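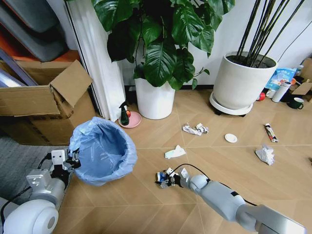 Litter on the floor next to a lined bin.

Call for riders: Motum Flatland Weekend, Malberg

Posted January 2, 2020

Motum is looking for BMX flatland riders for a weekend of filmed runs and open practice at the Mendik hall in Malberg in March. We are also looking for two people to judge and one person to run music. Details for each are below. Please read the part that applies to you before you write to us.

What the weekend is

Riders come in, warm up, and ride a run of 3 minutes to music of their choice. Each rider gets 2 runs, one on each day, and the better one counts. There are no heats and no finals. All runs are filmed from a fixed position with a second person filming by hand, and every rider gets the full, unedited footage of both runs afterward.

Between blocks of runs the floor is open for practice. Last year the practice time was too short and people ended up riding in the parking lot. We have cut the trade tables to make room in the schedule, so there will be a practice block each morning and another one after the last run of the day.

Who can apply

Anyone who rides flatland. You do not need a sponsor or any contest results. We take riders in three divisions: novice, intermediate and open. Pick the one you think fits. Roald Björklund places riders in divisions after the videos have been watched and may ask you to move up. He will not ask anyone to move down.

Riders under eighteen need a signed form from a parent or guardian and an adult in the building the whole time they are there. The adult does not need a ticket.

If you ride street or park and have only recently picked up flatland, apply for novice. That division had open spots last year and we would like to fill it.

How to apply

Send one video, shot in a single take, no longer than the run itself. Phone video is fine. We need to see the whole bike and both feet for the whole clip, so please don't film in close-up. Music over the clip makes no difference to us.

With the video, send:
Your name and the town you live in
Your division
Whether you ride with brakes, and which ones
The name of your track, if you already know it
Anything we should know about injuries or access needs

Send everything to Yamuna Palaniappan at the Motum office, using the entry form on this site. If the form won't take your file, send a link. Links need to work without a login. You will get a reply either way, and riders who are not offered a place go on a waiting list unless they ask us not to.

Entries close at the end of the month. Places are confirmed by email, and you have a week to accept.

Prizes and costs

There is no entry fee. The open division pays $800 for first place and $600 for second. Intermediate and novice riders compete for parts and tires supplied by Lý, the bike shop across the street from the hall. Prize money is paid by check on the second day.

We do not cover travel. A limited number of riders can sleep at the homes of local riders, and there is a box for that on the form. Tick it early if you need it. Lunch is provided both days for riders, judges and crew.

The floor

The Mendik floor is sealed concrete with a slight slope toward the loading door. It is quick when it is clean and slippery when there is dust on it, so it will be swept before each block. Please bring indoor tires or wash the ones you have. Plastic or plastic-sleeved pegs only. Bare metal pegs mark the sealer and the hall charges us for it. Brake dust is not a problem. Wax, grip spray and rosin are not allowed anywhere on the floor, including on your shoes.

The riding area is marked with tape. Going over the tape does not cost you anything in the scoring, but the hand camera stays outside it, so you may end up out of the shot.

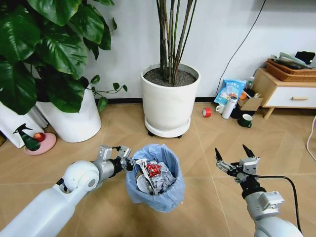

Doors open an hour before the first practice block. Bikes can be left overnight in the storage room, which is locked. Tools are available at the bench by the entrance, and we ask that they stay at the bench.

Judges

We need two judges to sit with Hedvig Bakke, who is head judge for both days. You should have ridden or judged flatland at open level. Runs are scored on difficulty, flow, variety and control, in that order of weight. A touch of the foot is a small deduction and a restart of a trick is treated as a new attempt. Judges may not have a family member in the division they score. Tell us in your message if there is a rider you would prefer not to judge.

Judges are paid $600 for the weekend and must attend a call with Hedvig the week before. Write a few lines about your riding and judging background. We don't need a resume.

Music

The music job is a paid position for both days. You collect tracks from riders in advance, check that they play, cut them to length where the rider asks for it, and start them on the rider's signal. You also play music during practice. You should be comfortable with a small mixer and with people changing their minds at the last moment. A laptop of your own is required. The speakers and cables belong to the hall. Contact Lesego Shezi about pay and hours.

Helpers

Helpers sweep the floor, check riders in, and carry the hand camera batteries back and forth to the charger. Shifts are half a day. Helpers may ride in all practice blocks and eat lunch with everyone else. If you applied as a rider and don't get a place, this is a good way to still use the floor. Write to Hedvig Lie with the shifts you can do.

Footage

By riding, you agree that Motum may post your runs on its own channels. We don't sell footage or pass it on to companies. If you want a run taken down later, write to the office and it will be removed. You can post your own footage as soon as you receive it and you don't need to credit us.

Questions about divisions go to Roald. For everything else, write to Yamuna. The office is closed on weekends.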